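Psychologie de la consommation
Séance 4 : le désordre, la charge mentale et ce qu'on leur fait dire

Rappel de la séance précédente : une corrélation publiée dans un magazine reste une corrélation. Relire la fiche sur les variables confondues avant d'aborder ce qui suit.

1. La thèse courante

On lit partout qu'un environnement encombré fatigue, distrait et rend anxieux. La formule plaît aux rédactions de janvier, aux vendeurs de boîtes et aux cabinets de conseil. Elle contient sans doute une part de vrai. Reste à savoir laquelle, et pour qui.

Trois affirmations différentes y sont presque toujours mélangées :
- le désordre visible gêne la recherche d'un objet ;
- le désordre visible dégrade l'attention sur une tâche sans rapport avec lui ;
- le désordre rend malheureux.

La première est banale. La deuxième se teste, avec des résultats qui dépendent beaucoup de la tâche choisie. La troisième repose surtout sur des questionnaires, où l'on demande à des gens déjà stressés si leur intérieur les stresse.

2. Le cas Wodia

La brochure de la société Wodia, distribuée en cours, annonce une enquête menée auprès de 300 salariés, dont 23 % déclareraient « perdre le fil » à cause de leur bureau. Regardons la question posée : « Vous arrive-t-il de perdre le fil à cause de l'encombrement de votre bureau ? » La cause est fournie dans l'énoncé. Personne n'a pu répondre « à cause des réunions ».

L'échantillon vient du fichier clients. Ce sont donc des personnes qui ont déjà acheté du rangement, ce que la brochure signale en note, dans un corps que je n'arrive pas à lire sans lunettes. 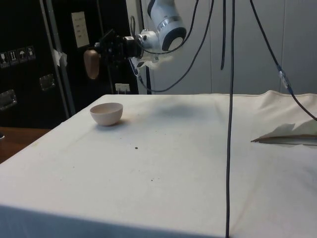 Qu'appelle-t-on désordre, au juste ? Les échelles utilisées comptent en général les objets présents, ou font noter une photographie par des juges. Les deux méthodes supposent que tout élément qui traîne gêne de la même façon. Or quatre câbles noirs qui pendent, dont un fait une boucle et un autre traverse tout le champ devant la table, peuvent faire grimper la note d'un juge sans rien dire de la gêne éprouvée par celui qui travaille là. L'habitude compte, la familiarité avec le lieu aussi, et une photographie ne mesure ni l'une ni l'autre.

3. L'étude de Flillanthorpe

Plus sérieuse, à première vue : plus de 1000 participants, deux conditions (pièce rangée, pièce encombrée), une tâche de lecture. L'écart observé va dans le sens attendu. Il est petit. Surtout, les participants de la pièce encombrée avaient traversé la pièce rangée en arrivant, et pouvaient deviner l'hypothèse. Les auteurs le mentionnent — en une demi-phrase.

La réplication d'Eltby n'a pas retrouvé l'effet. On ne peut pas en conclure qu'il n'existe pas : la tâche avait changé, et la durée aussi. Deux études mal comparables ne s'annulent pas. Elles laissent la question ouverte, ce qui se vend mal.

4. À retenir pour le partiel

Distinguer gêne déclarée et performance mesurée. Vérifier d'où vient l'échantillon. Demander qui a formulé la question, et ce qu'il vend. Se méfier du mot « cerveau » dans un titre.

À préparer : réécrire le questionnaire Wodia en cinq questions au plus, sans suggérer de cause, puis lire le chapitre de l'ouvrage Menzies sur les biais de formulation. L'encadré final du chapitre peut être sauté, il reprend sans la discuter la thèse du point 1.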